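How to Flatten and Oil a Worn Workbench Top
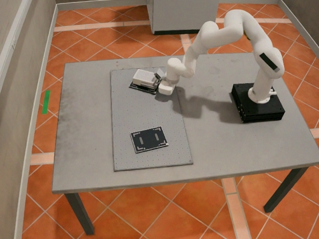

Gray table with a perforated plate on the left part of the top.

August 17, 2020, by Tonantzin Xolalpa

In my workshop I have two benches. One is a metal one for small repairs, and I wipe it once a week and forget it. The other is a beech bench which I bought second-hand from a joiner in Inholm, and this one has given me more work. After many years of use its top was not flat anymore. A long board would rock on it, and when I planed thin pieces they bent down into the hollow in the middle.

In this tutorial I explain how I made the top flat again with a hand plane. It takes one weekend if you are calm and your plane is sharp. You don't need a power tool.

What you need

A jack plane or a longer plane
A straight edge, at least as long as the bench is wide
Two straight sticks of the same height (called winding sticks)
A soft pencil
A card scraper
Sandpaper, 120 grit and 180 grit
Boiled linseed oil or Danish oil
Cotton rags and a metal can with a lid

My bench top is 81 mm thick, so I could take away some wood without worry. If your top is thinner than 27 mm, measure the hollow before you begin. It can be better to put a new layer on it than to plane it.

Step 1. Clean the bench

Take everything off the top and remove the vise jaws if they stand higher than the wood. Look for nails, screws and drops of old glue. One small nail can make a deep mark in the plane blade, and then you must grind it for half an hour. I go over the surface with my flat hand, slowly, and after that with a magnet. Glue drops I take off with an old chisel.

If the bench is dirty with oil or wax, rub it with a rag and mineral spirits. Open the window and wait until the smell is gone.

Step 2. Make the bench stand firm

Check the legs before you check the top. If the bench moves when you push it, tighten all the bolts. When the floor is not even, put a thin piece of hardwood under the short leg. I forgot this the first time and I planed a twist into the top which was not there before. It cost me a whole evening to take it out.

Step 3. Find the high places

Put one winding stick at each end of the top. Bend your knees and look over the near stick to the far stick. If their upper edges are parallel, the top has no twist. If one corner of the far stick is higher, you have a high corner there or at the opposite corner near you.

Then lay the straight edge across the bench and look for light under it. Do this every hand width along the bench, and also lengthwise and on both diagonals. Mark the high places with pencil lines. Do not mark the hollows, it only makes confusion.

Step 4. Plane across the grain

Set the plane for a medium shaving and work straight across the bench, from the near side to the far side. Before you start, plane a small bevel on the far edge so the wood will not break out there. This work goes fast and does not look nice. The surface will be rough, but that is normal at this moment.

Plane only the marked places first. After each round check again with the sticks and draw new lines. When the high places are gone, draw pencil lines over the whole top and plane all of it, until the lines disappear everywhere.

I stopped when the straight edge showed a gap smaller than a sheet of paper. Some people want more than this. For a bench where you make chairs and boxes it is enough.

Step 5. Plane along the grain

Sharpen the blade again. I use a 3,000 grit stone for this, an old Katayama which was a gift from my uncle, but any fine stone will do. Set the plane for a thin shaving and go from one end to the other in long strokes. Let each stroke overlap the one before. Put a little candle wax on the sole of the plane when it begins to feel heavy.

Around knots the grain changes its direction and the plane can tear the wood. Use the card scraper in these places.

Step 6. Sand a little

You can leave the surface from the plane as it is. I prefer to sand lightly by hand with 120 grit and then with 180 grit, always with a block. Do not make the top too smooth, or the work will slide away from you. Break the sharp edges all around with the same paper. Vacuum the dust and wipe with a dry rag.

Step 7. Oil the top

Pour a small amount of oil in the middle and spread it with a rag. Wait fifteen minutes, then wipe off all the oil which is still wet. If you leave it, it becomes sticky and collects sawdust. The next day repeat it. I give 3 coats in total, with one night between them.

Attention with the rags! Rags with linseed oil can start to burn alone when they lie in a heap. Put them in the metal can, cover them with water and close the lid, or spread them flat outdoors until they are hard.

Care during the year

I put one thin coat of oil every December, when there is less work. Dried glue comes off easily from an oiled top with a scraper. For painting and messy repairs I lay a sheet of hardboard on the bench.

Check the top with the straight edge again after the first winter. Wood moves with the seasons, and mine needed a few more strokes close to the vise.

Thank you to Yolanda Cabrera, who corrected my text and lent me her long plane.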